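Updated May 21, 2026. Halima will fix the phone hours when she gets a minute.

## About Skitham Computer Workshop

Small repair school and refurb shop. Two rooms and a loading door on the Kalside road. We take in old desktops, teach people to strip them, test them and build them back up, then the good ones go out again to homes and classrooms.

Started by Carla Karaki and Imad Kanaan with 16 dead towers from an office clear-out. Carla still has one of them running at the front desk. Loud fan. Won't let anyone replace it.

### What we do

- **Evening course.** 37 hours in total, spread over a term. Bring nothing, wear sleeves you can roll up.
- **Refurb.** 215 desktops out the door last year, most of them to families and two schools in Akmont.
- **Parts shelf.** Memory, drives, power supplies, odd cables, front bezels (so many front bezels). Ask first, most of it isn't priced.
- **Drop-off.** Towers yes. Monitors only if they work. No printers, please, we mean it.

### How the course goes

Elias Haddad teaches the first half. Side panel off, tower on its side, find out what's in there before touching anything. Power supply, board, memory slots, drive bays. You learn to read the label on the power supply and write down what it says, becuase the next person will need it.

Inmaculada Pastor takes the second half. Processors, thermal paste, first boot, installing the system. She's strict about sockets. Bracket up, chip lined up with the marks, no pushing. Bent pins go in a jar on her shelf with the student's initials on the lid. All in good fun, mostly.

Cable tidying gets a whole evening. People laugh at that, then they open a case where the red and yellow wires run straight across the middle and they stop laughing.

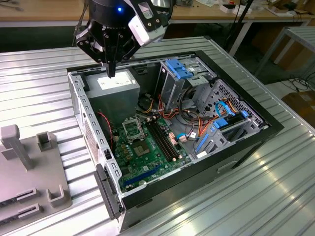

Older machines are what we like best for teaching. Plenty of room for your hands, parts that come out without a fight. Slim ones come later, once you've lost a few screws and found them again.

### Coming and joining

Class size is up to 80 a year across all groups, so sign up early. Next intake is July. Fee is on the sign-up sheet, lower rate if you're out of work, just tell Halima Ugwu and she'll sort it, no forms.

Drop-offs at the side door, ring the bell twice. Parking is behind the Idahosa building, not in front, they do tow. Wipe your drives first if you can. If you cant, we'll do it and give you a slip.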